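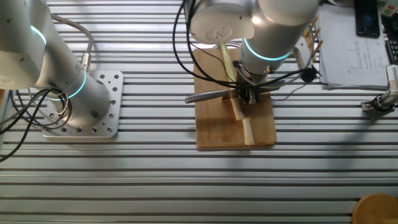
The chopping table at Sallitz

I almost skipped this stop, and I'm so glad I didn't! The open day had 17 stations spread over two floors, and by mid-afternoon my feet were done. But I have a weakness for anything kitchen-related, so when I spotted a plain wooden cutting board with one long pale stalk on it, I went straight over. Leek or giant green onion? The woman next to me said leek, I said onion, and we never settled it.

I liked how ordinary the board was — light tan, a bit of grain showing, the kind you'd have at home. The knife had a dark blade and a silver handle, and I wanted one immediately (mine at home can barely get through a tomato). Off to the side there was a wooden rack with a row of pegs, a stack of papers covered in diagrams and tables, and a phone sitting right on top of the pile. My own counter looks pretty much like that when I cook, except my papers are takeout menus.

Milagros Sotelo was showing people around that floor, and she told us they go through around 700 vegetables a month. I asked what happens to the trimmings. Soup, mostly, and the rest goes to her neighbor's chickens.

From there it was down to the Ghaffari room for the coffee tasting, which closed at 3, so I had to hurry.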